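The Long, Slow Business of Making a Kitchen Your Own

January 14, 2025

It took me 18 years and two kitchens to learn that a room gets its character from the small stuff, and I say that as someone who once spent a whole August fretting over cabinet doors.
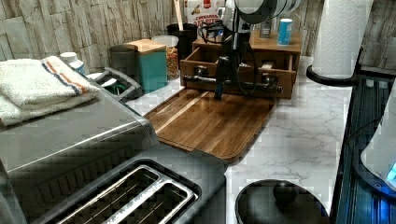
My grandmother's kitchen in Umness was narrow and badly lit, and every person who ever visited wanted to sit in it. She kept her string next to the bread and her stamps in the good teapot, and if you asked for scissors she could put a hand on them without turning around from the stove. When she moved to the apartment in Oltis (third floor, a lovely view of the river), we all helped her unpack, and we put everything in sensible places. She moved it all back within a week – string, stamps, scissors and all – and the place felt like hers from then on.

I thought of her a lot this past winter while I was settling into my own new house on Grundano Street. My plan was to be finished by the holidays. Well! There are still 23 jars sitting in a box in the hall, and I've changed my mind twice on where the coffee goes. I've come to enjoy it, though. You cook a few suppers, you reach for the salt and find it isn't there, and the next day you put the salt where your hand went looking. My neighbor has lived in her place for decades and she moved her spices again last month, which cheered me up enormously.

Related stories
A Soup for Every Cold Night
Small Gardens of Lu
Why We Still Write Grocery Lists

1000 shares | 18 comments

Contact us | Back to top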